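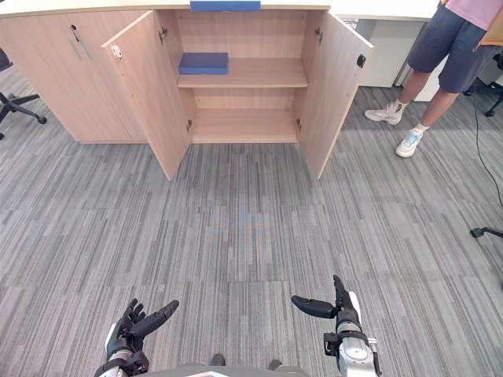 Welcome to the Stululen gallery! I'm in the robotics club at Skitesbridge, and March has mostly been cabinet month for me (my knees know that carpet very well by now). Our project is called Usus, and the job is tidying: open the doors, find the box, put it on the right shelf.

Two flat blue boxes, one up on the counter and one on the shelf inside. I still mix them up in my notes.

Both doors wide open, which leaves plenty of room for two black hands to reach in. Closed doors are my next headache!

We get the room until 2, so I'll add more pictures after the Rattanakul meet.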